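Gill two-finger gripper kit, reviewed on a two-arm bench build

The kit comes from Mikwood and ships as a set of fingers, a flange adapter, fasteners and a printed sheet. Assembly took one evening in December at the shared workshop in Bokness. The sheet lists 12 screws; mine had 11 in the bag, and the missing one was a size we stock.

I fitted it to the left arm and left the right arm parked. The test was tray loading with grocery boxes, chosen for thin card walls that show any excess force. The tray stays in one place and the boxes are set down by hand wherever there is space.
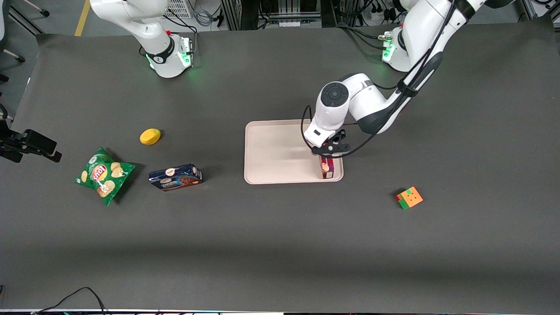

Force control is the best part. Default closing force is too high for card, and the setting that worked was the third step from the bottom. Over 158 cycles I saw no crushed corners at that step. Placement repeats to within up to 3 mm, most of it from play in the finger pivots – a shim would probably fix that, but one should be included.

Approach angle matters more than the sheet admits. Coming down on the narrow side of a box leaves little clearance at each fingertip, and a small error in yaw pushes the box over before the jaws close. I slowed the last part of the descent and widened the opening to its limit.
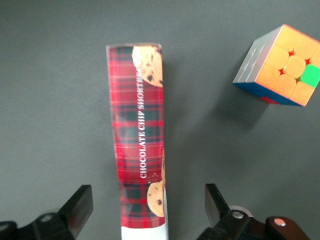
Clive Whitlock: I run the same kit on an Arnano controller and the pivot play got worse with use. Retighten the finger screws after the first week, then use thread locker. Did you try softer pads?

Not yet. The stock pads grip card well enough, and they have not marked the print. Cable routing at the wrist is still my main complaint, as the lead supplied is too short for a full turn of the last joint.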